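Cremilda Lins was shutting up the shop on Brollus Lane when the first patrol car went past. She noticed it had no siren on. Then two more came, and a van, and she stopped winding down the shutter.

"I thought it was a crash at the junction," she says. "You get them there when it's dark early."

Police had been called to the Makris car park shortly before 6, after a man was seen trying door handles and then running off with a rucksack. Officers closed the lane at both ends and asked people to stay indoors. Lins had one customer with her, a student waiting for a key to be cut. 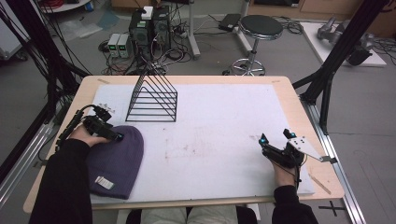 "He rang his mum and I put the kettle on. There wasn't a lot else to do. An officer knocked and said lock it and keep away from the glass, so we sat in the back by the key machine."

They were there until well after 8. She says the worst of it was having no idea what was going on, and that most of what she heard came from the neighbours' group chat, which had the man in three different streets at once.

"Somebody wrote that he had a knife. Somebody else said it was a gun. The police told us afterwards there was no weapon – but by then my sister in Bimurlow had heard it was a gun as well."

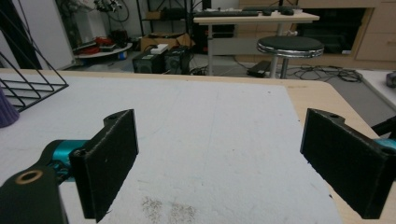

A man of 30 was later arrested behind the Clerkurum flats, 100 yards from her back door. He has been charged with theft from four vehicles. The rucksack was found in a hedge the next morning with a satnav, some loose change and £310 in an envelope inside it.

Lins has run the shop for nine years and has been broken into once, through the skylight. She didn't open late for the rest of that week. Trade was down, she says, though October is never busy.

"People came in to talk about it more than to buy anything. I sold some padlocks."
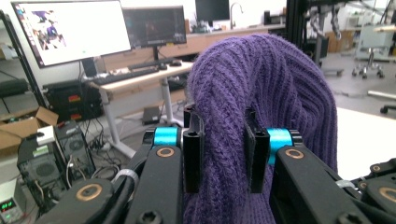 She has no complaint about the officers at the door, who were polite and came back to say when it was over. What she would like is a text message or a call, something official, while a street is closed.

She has asked for that in writing and had a reply saying her comments had been passed on. The light at the far end of the car park, which she first reported in the spring, is still out.

"I've told them about that as well," she says. "I'll ring again."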